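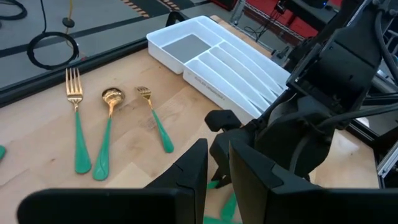 According to Gotska, the kit needs no tuning before its first sorting job, and a buyer should be able to go from crate to working cell in one shift. We took that claim as the starting point for the tests in this section.

Figure 3. Cutlery task, wrist view. Forks and a spoon with green handles lie on the wooden table in front of the organizer tray.

4.2 Cutlery sorting with the Brekberg kit

The Brekberg kit is sold as a two-arm package with grippers, wrist cameras and the Gitora control software. We bought the standard version and used the fingers supplied with it. The task is to pick forks and spoons from a tabletop and place each in a compartment of a plastic tray. Polished metal is hard for the stock vision module, which was trained mostly on matte parts, and the narrow compartments leave little room for error in the angle of the wrist.

We ran 800 pick attempts under the factory settings. Of these, 435 ended with the utensil in the correct compartment. A further 105 ended in the wrong compartment, and the rest were failed grasps or drops. Small forks failed more often than large ones. In many of the failed grasps the fingers closed on the tapered part of the handle and the piece rotated before the lift.

Lowering the approach speed to 200 mm/s reduced the number of drops but did not change the rate of wrong placements. We attribute the latter to the classifier, which confuses forks and spoons when the head is hidden by the other arm. The Gitora scheduler permits both arms to enter the area over the tray, and its default clearance setting does not take the camera view into account. Koivisto, the other package in our comparison, reserves the area for one arm at a time, at some cost in cycle time.

Setup took longer than the supplier's figure. Most of the extra time went into hand-eye calibration, which had to be repeated after each change of fingers. The manual covers this step in a single paragraph and gives no tolerance for the result.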